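Hilo largo sobre pintar una habitación de gris claro, un color que yo creía que era uno solo y que resulta que son muchísimos. Lo cuento por si alguien está ahora mismo con la carta de colores en la mano y ganas de llorar.

Punto de partida: el cuarto del fondo, el de trabajar. Paredes color melocotón, herencia de quien vivió allí antes. De noche tenía su gracia. De día, con la pantalla encendida, todo el mundo en las videollamadas me preguntaba si tenía fiebre.

Yo lo que quería era un fondo. Una pared lisa, clara, sin textura y sin opinión. Delante iban a pasar cosas y quería ver bien esas cosas, no el melocotón.

Blanco no. Lo digo ya porque me lo habéis propuesto varios por privado. El blanco lo tuve en el piso anterior y me pasaba el día con los ojos entrecerrados, y además cualquier roce se veía desde la puerta.

Así que gris claro. Fui tan contenta a la tienda (Jodo, la de la esquina, donde siempre huele a aguarrás y a café) y dije «gris claro, por favor», como quien pide una barra de pan.

Me sacaron un abanico. Abierto ocupaba medio mostrador.

Primera lección: casi ningún gris es gris. Unos tiran a azul, otros a verde, otros a malva, y hay uno al que llaman piedra que en mi pared era beige y punto. En la cartulina no lo ves. Lo ves cuando lo pones al lado de otro.

El truco me lo enseñó Wekesa Mabula, que estaba comprando lija y se metió en la conversación (¡gracias, Wekesa!): apoya cada muestra sobre un folio blanco y luego sobre un papel de plata. Si sobre el folio se ve azulado, en la pared se va a ver azulado el doble.

Me llevé tres botecitos de prueba: Altura, Massawe y Skolcombe. No sé quién bautiza las pinturas, pero le tengo una envidia enorme.

Cómo NO hacer las pruebas: pintando cuadraditos directamente sobre el melocotón. El ojo compara con lo que hay alrededor y encima de un naranja cualquier gris parece el mar Cantábrico. Estuve dos días convencida de que los tres eran azules.

Cómo sí: cartones grandes, pintados enteros con dos manos, con un margen blanco alrededor. Los vas moviendo por la habitación. Junto a la ventana, en el rincón, detrás de la mesa. Y los miras por la mañana, a mediodía y con la lámpara puesta.

Resultados de mi concurso casero:
Skolcombe: precioso a las nueve de la mañana, lila a las cinco de la tarde.
Massawe: cálido, agradable, demasiado oscuro para un cuarto orientado al norte.
Altura: sosísimo. A todas horas igual de soso.

Ganó Altura, claro.

Me dio un poco de pena por Skolcombe, lo confieso. Pero el lila de las cinco lo iba a tener yo delante todas las tardes, y a mí a las cinco ya me cuesta todo.

Otra cosa que no sabía y que es más importante que el tono: las bombillas. Las mías eran de 3.000 K, tirando a amarillas, y con ellas el gris más neutro del mundo se vuelve color avena. Cambié las dos del techo por unas más blancas y el cartón de Altura por fin se portó.

Si vais a cambiar bombillas, cambiadlas ANTES de elegir la pintura. Yo lo hice después y tuve que repetir todo el paseo de los cartones, con el gato detrás pensando que era un juego.

El acabado: mate. Del todo. En la tienda me ofrecían satinado «porque se limpia mejor», y es verdad que se limpia mejor, pero también brilla, y en una pared lisa el brillo te cuenta cada bulto y cada pasada de rodillo.

El mate perdona. Absorbe la luz y la pared se queda quieta. Y si delante pones algo metálico o cualquier cosa que brille, el brillo es suyo y no de la pared, que era justo lo que yo buscaba.

Eso sí, el mate se marca si lo frotas. Para las manchas, esponja blanda, agua y paciencia. Nada de estropajo mágico, que deja un cerco más claro y luego no hay quien lo disimule. (Lo sé. Detrás de la puerta. No preguntéis.)

Preparación de la pared, la parte que todos queremos saltarnos. Yo también quería. Había 12 agujeros de tacos, entre cuadros viejos y una estantería que debió de pesar como un piano.

Masilla en pasta, espátula ancha, dejar secar, lijar, otra capa finita porque la masilla siempre se hunde un poco, volver a lijar. Luego pasas la mano con los ojos cerrados. Si notas algo con la mano, con luz lateral lo vas a ver.

La luz lateral merece un post propio. Coged una linterna o la del móvil, pegadla a la pared y mirad de refilón. Da un disgusto tremendo la primera vez, parece la superficie de la luna. Marcad con lápiz lo que veáis y a lijar.

Lápiz, ¿eh? Bolígrafo no. El bolígrafo atraviesa la pintura y reaparece a las semanas como un fantasma pequeñito y azul.

Para tapar el melocotón, imprimación blanca. Me la quise ahorrar y Altura me salió en la esquina de prueba con un fondillo rosado rarísimo, color encía. Una mano de imprimación y asunto resuelto.

Día de pintar: jueves. Muebles al centro con una sábana por encima, cinta en el rodapié, ventana abierta y la radio puesta. Empecé a las ocho con muchísima energía y un gorro de ducha en la cabeza, muy digna.

Rodillo de pelo corto para pared lisa. Con el de pelo largo sale piel de naranja, que en un pasillo da igual, pero en una pared de fondo se ve. Y no apretéis al final de la carga intentando sacar la última gota, que ahí es donde se hacen las rayas.

Y no pares en mitad de un paño. Yo paré a contestar al teléfono. Tengo una línea vertical preciosa en la primera mano que marca exactamente dónde empezó a hablarme mi tía de su rodilla. Con la segunda mano desapareció, la línea, la rodilla sigue igual.

Recortes de esquina: brocha angulada y primero un tramo corto, luego rodillo encima mientras está fresco. Si recortas toda la habitación de golpe y después pasas el rodillo, te queda un marco más oscuro en todo el borde. Se llama enmarcado y a mí me salió en el techo, en la zona de la ventana. Está ahí. Vive conmigo.

Entre mano y mano, el bote decía cuatro horas. Yo esperé toda la noche. Había humedad y al tocar la pared con el dedo todavía estaba fresquita.

Cuentas, que me las habéis pedido: me gasté 359 euros entre pintura, imprimación, masilla, cinta, rodillos, bombillas y los botes de prueba. Podría haber sido menos si no llego a comprar dos veces el rodillo. Y los plásticos para el suelo, que luego tampoco usé porque resbalaban.

De pintura sobró casi medio bote. Guardadla en un tarro de cristal lleno hasta arriba, con el nombre del color y el número de mezcla escritos en la tapa. El bote grande medio vacío se seca y dentro de un año no hay quien repita el tono.

Una duda que me llegó varias veces: ¿no queda frío? Mirad, la pared sola, sí, un poquito. Pero una pared no está sola nunca. En cuanto pones delante la madera de la mesa, unos libros, una planta, lo que sea, el gris se retira y lo de delante sale ganando.

De hecho me ha pasado algo curioso: veo mejor los colores de todo. Mi taza verde es más verde. El negro se recorta de maravilla, con su borde bien limpio, y antes sobre el melocotón era un manchurrón marrón. El aluminio tiene matices, quién lo iba a decir, con lo aburrido que me parecía.

También descanso más la vista. Trabajo muchas horas mirando cosas pequeñas y levantar la cabeza y encontrar una superficie tranquila es gloria bendita.

Lo único que cambiaría: habría pintado también el marco de la puerta del mismo gris. Está blanco y ahora lo miro y me molesta, y antes de esta obra me importaba un pimiento. Es el peligro de empezar.

¿Colgar cuadros? De momento nada. Me lo propuse como norma para una pared, la del fondo, y las otras que se apañen. Ya hay una postal en la de la ventana, duró poco la disciplina.

Para fotos va fenomenal, por cierto. Si vendéis cosas de segunda mano o hacéis manualidades, un gris claro mate detrás os ahorra media edición. El blanco engaña a la cámara y os saca el objeto oscurísimo, el gris no.

Y si no podéis pintar (alquiler, pereza, suegros), una cartulina grande del mismo tono sujeta con pinzas hace el apaño. Curvadla por abajo, sin doblarla, para que no aparezca la raya del suelo. Una amiga lo tiene así con una tela sin planchar y le digo siempre lo mismo: plancha la tela.

Bueno, que me enrollo. Resumen del color para los que habéis llegado preguntando solo eso: Altura, mate, dos manos sobre imprimación blanca, bombillas más blancas que amarillas. La mezcla es la 19 de la carta, pedidla por el número, que por el nombre en la tienda me trajeron una cosa verdosa.

Cierro con foto, gris claro y liso detrás, con las sombras abajo, sobre la mesa, como yo quería. Si alguien tiene a mano algún remedio para lo del enmarcado del techo sin repintarlo entero, soy toda oídos.

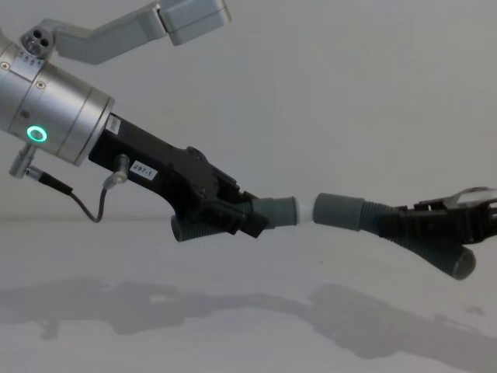

Esther Mugo: lo del enmarcado me pasó a mí en el salón y lo arreglé sin repintar todo el techo. Rodillo pequeño casi seco, del mismo pelo que el grande, y vas difuminando el borde hacia dentro cuando haya luz de día. Dos pasadas muy finas, dejando secar bien entre una y otra. Y la próxima vez recorta con el rodillo pequeño en vez de con brocha, que deja el mismo grano que el resto. Me apunto el número de la mezcla, que llevo un mes peleándome con un gris que a mediodía se me pone celeste.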